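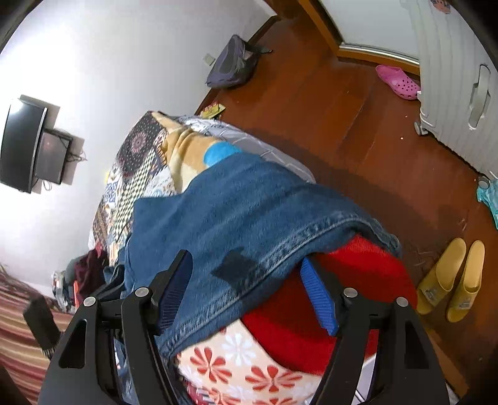

Laundry and Folding Help: Your Questions Answered

Last updated June 4, 2025

We get a lot of lovely mail about washing day, and most of it is less about the washing than about what happens afterwards, when everything comes back clean and lands on the nearest bed. These are the questions that come up again and again. Grab a cuppa and have a read, and if yours isn't answered, the contact details are at the bottom.

Is it all right to sort clothes on the bed?

Of course it is, and most of us do. A bed is a good height, it's soft on zips and buttons, and you can walk around at least two sides of it. Do pull the quilt or a spare blanket up first so your sheets stay fresh, particularly if some of what you're sorting hasn't been washed yet. If you have an heirloom patchwork quilt with delicate stitching, fold it back and use something sturdier on top (metal rivets can catch a loose thread before you've noticed).

Where do I start with a big mixed pile?

Start with whatever is biggest. Jeans, denim jackets and heavy jumpers take up most of the room, and once they're out of the way the pile looks far less alarming. We like to make one spot for denim, one for knits and one for light printed cottons, and leave the socks until the very end. Szu-yu Lo, who answers most of these letters, does hers the other way around and starts with socks, so please don't feel you've been doing it wrong!

Can I wash blue denim with a red jumper and a white floral print?

We'd keep them apart, at least for the first few washes. New denim lets go of its dye and so do a good many reds, and a white background will happily soak up both. Older jeans that have faded nicely are less of a worry, though we'd still put them with the darks. Turn them inside out, do up the zip, and use cold water.

How do I fold jeans so they stay folded?

Lay them flat on their front and smooth the legs with your palms, then bring one leg over the other so the seams line up. Tuck in the little point that sticks out at the seat. Fold the hem up to just short of the waistband, then fold in half again, or in thirds if your drawer is shallow. The most common trouble is a twisted leg, so give each one a good shake before you begin. 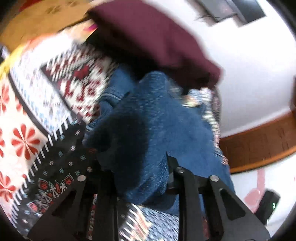 The Home Care Team at Beaudoin

What if the denim is all bunched up and I can't find the waistband?

This happens to everybody, especially with wide legs or a long skirt. Follow any stitched edge with your fingers until you come to a corner, a button or a belt loop, and lift from there. Holding it up by the waist lets the rest drop into place. If it still hangs in a lump, check that a sleeve or a sock hasn't gone up inside one of the legs.

Should jumpers be hung or folded?

Folded, please, nearly always. A knit on a hanger stretches at the shoulders and grows two odd little bumps that are very hard to coax out. Fold the sleeves across the back, fold the body in half, and stack no more than four or five high. Pin-yu Kao wrote a longer guide to knits for us in February, and we can post you a printed copy if you ask.

Are your storage boxes worth it for a small bedroom?

They can be. The Drumier box slides under most beds and suits spare blankets or out-of-season clothes, and the Kovlow divider keeps stacks of jeans from leaning into one another inside a wardrobe. Do measure the gap under your bed before ordering. The Drumier is 41 centimetres wide, and we have had more than a few come back to us.

What about rain boots, clogs and bags?

Keep them off the bed and together near the door if you can. Rain boots do best standing upright, with a sheet of newspaper inside if they're damp. A backpack should be emptied before it goes away, all the pockets included, and we say that as people who have found a very old banana.

I never finish in one go. Any advice?

Put away what you've folded before you stop, even if it's only one stack. Clean things left on the end of the bed tend to be slept on or kicked to the floor, and then you're folding them twice. Ten minutes is plenty for one evening.

How do I get in touch?

Write to us through the contact form, or ring and ask for extension 248. We're a small team and it may take a few days, but we do read every letter. For orders and returns, please choose extension 326 instead.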